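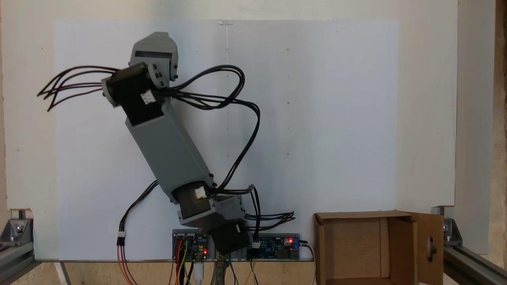

Lambrechts wrote in to ask whether the Ludside kit is really something you can build at the kitchen table, or whether you need a workshop and a drawer full of special tools. Kitchen table, definitely! I put mine together over a couple of long evenings with a screwdriver, a pair of cutters and more coffee than I should admit to.

So, the kit. Ludside is a desktop arm from Primell, sold as a bag of 3D-printed parts, the motors, two control boards, the cables and all the screws. It's $400 with everything printed for you, and there's a cheaper version if you have your own printer (I don't, so I paid up). My box had 131 parts in it according to the packing list, and a lot of those are screws.

The build guide has 18 steps. Most of them are fine. Step 11 is the one where you run the cables up to the wrist, and I'd read that one twice before you touch anything – I had to take the forearm off again when I found I'd left too little slack. Leave big loops. They look messy, but the arm needs them when it stretches out, and you can always tidy up later.

Once it's together you mostly want to know if it can pick things up and put them somewhere, right? I've been using a small cardboard box as the drop-off spot and a sheet of paper with marks on it so I can line things up the same way every time.
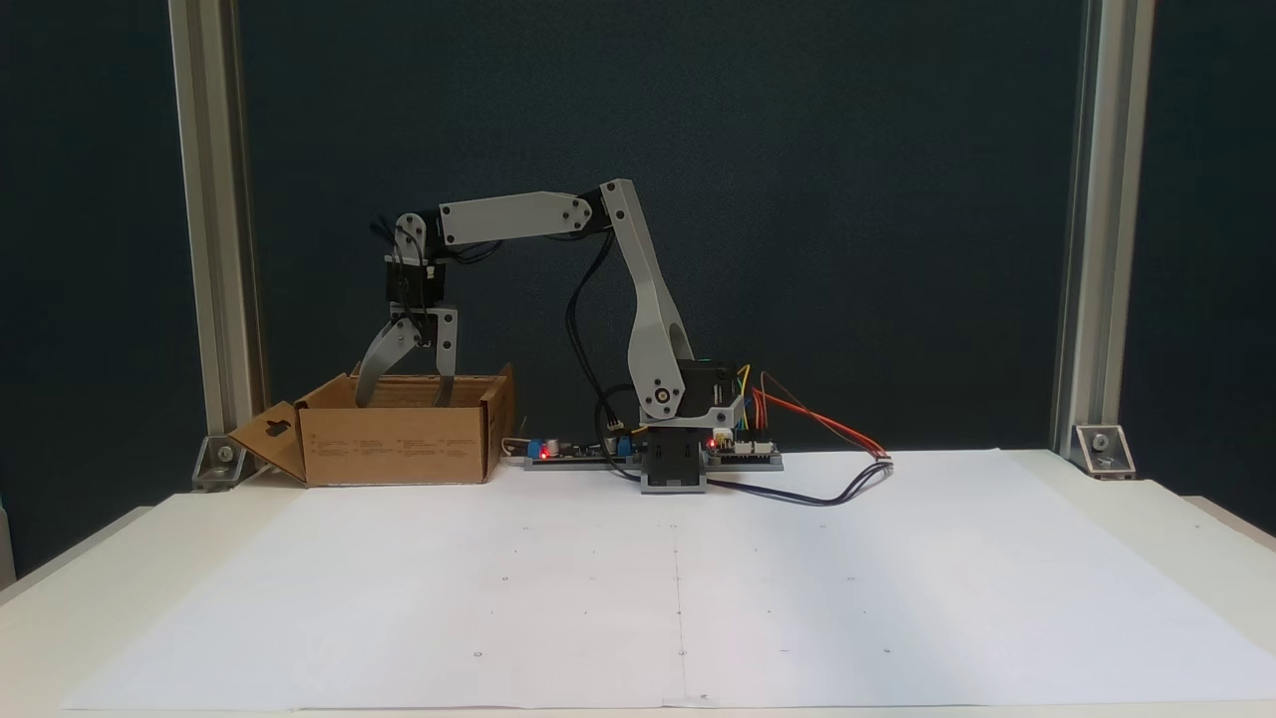
Ludside reaching over into the box, both fingers down inside.

The software is called Salent and it comes with the kit. You drag sliders, save a pose, save another pose, and it plays them back in order. I like it a lot for that. What I don't like is that the speed setting applies to the whole routine, so if you want a slow, careful grab you're stuck with a slow, careful everything. I've asked Primell about it and they say it's on the list.

The gripper is better than I expected from printed plastic. For testing I'd go with something light with flat sides, and a toy die is just about perfect.

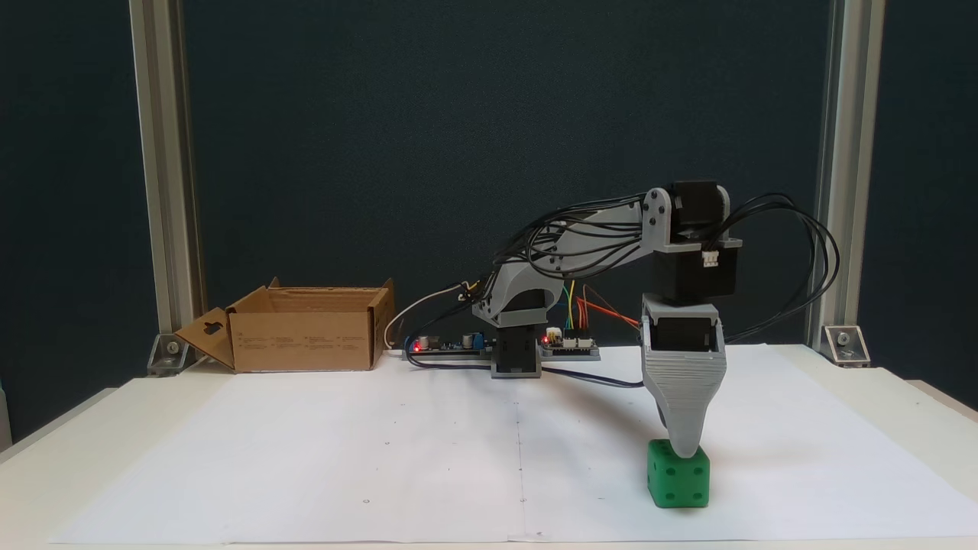
Gripper tip on the green die.

A few things to know before you order. You'll need your own frame or a solid table to work on, as neither comes in the box. Spare fingers are sold separately and I'd add a set right away. Replacement motors are in stock too, and the connectors just push in.

Would I buy it again? Yep. I'd get the spare fingers the first time, though.

Posted February 24, 2018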